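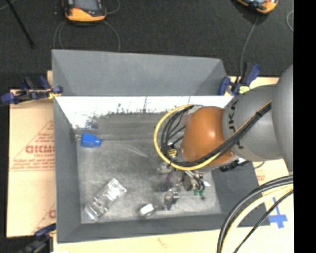

337

Chapter 14
Surface Wear and the Reflection of Light

14.1 Introduction

A surface that looks smooth to the eye is rarely smooth at the scale of visible light. Machining, molding, handling and cleaning all leave marks, and each mark changes the way light leaves the surface. This chapter treats the relation between surface texture and reflected light, beginning with the ideal mirror and ending with worn industrial finishes.

Two limiting cases are used throughout. In specular reflection, the angle of reflection equals the angle of incidence, and a narrow beam stays narrow. In diffuse reflection, light is scattered over a wide range of angles, so that brightness changes little with viewing position. Most real surfaces fall between the two. A worn gray bin floor shows the mixed case: pale scuffs and cloudy patches stand out against the surrounding material although the whole is one surface.

The terms used for wear follow Prantl. A scratch is a mark much longer than it is wide. A scuff is a shallow area mark without a clear direction. A smudge is deposited matter and involves no loss of material – it is treated separately in Section 14.5.

14.2 Roughness Height

Let h be the height of the surface above its mean plane. The root mean square value of h, written Rq, is the simplest measure of roughness. When Rq is small compared with the wavelength, the specular part dominates. As Rq grows, the specular part falls off quickly and the diffuse part takes its place.

Rq alone does not fix the appearance of a surface. Two samples with equal Rq may differ in the spacing of their peaks, and the sample with the wider spacing scatters light into a narrower cone. The Yadav panels, used in Problems 5 through 14, were prepared with this difference in mind.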